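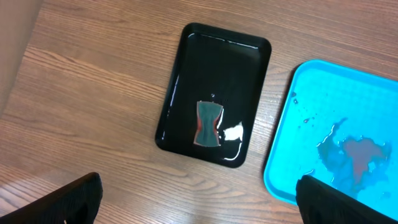

Sponge in the black tray, green side up, on the long table. June, 14:20.

Drip test again, Dundeck bench. Pollier's leaflet says the pinched-waist sponge "drains itself" if you leave it scourer side up in a shallow tray. I have my doubts. A tray with a rim all the way round and no hole in it is a dish, and a sponge left in a dish sits in whatever comes out of it.

Method, such as it is: soaked under the tap, one squeeze by hand, set down in the black tray, left alone for 90 minutes. Weighed before and after on the Drelton scale. Went in at 76 g. I'm not writing the second figure in the table yet, as the scale wandered by a gram or two when I put the same jar on it twice. Needs checking against the 300 g weight before anyone quotes it.

There is water on the floor of the tray to the right of the sponge. Somebody will say that proves it drains. It proves water left the sponge, or ran off my hand when I put it down, and I can't tell one from the other. Next run: dry the tray with a paper towel once the sponge is in place, then start the clock.

The glossy black plastic is a nuisance too. Every wet patch throws the light back and I can't judge where the edge of a puddle is. Would try a matt tray, or the turquoise one, though that is bigger and the water will spread differently, so no mixing the two sets of results.

The waist makes it easier to hold, I'll give them that. Whether it does anything for drying I doubt. The Pongsiri sponges are plain oblongs and would make a fair comparison, if we can find any that haven't been used on the paint pots.

To do: scale check. Paper towel. Same sponge with the foam side up, 20 minutes to begin with. Wipe the table afterwards — it's wood, and it gets enough wet mugs put down on it as it is.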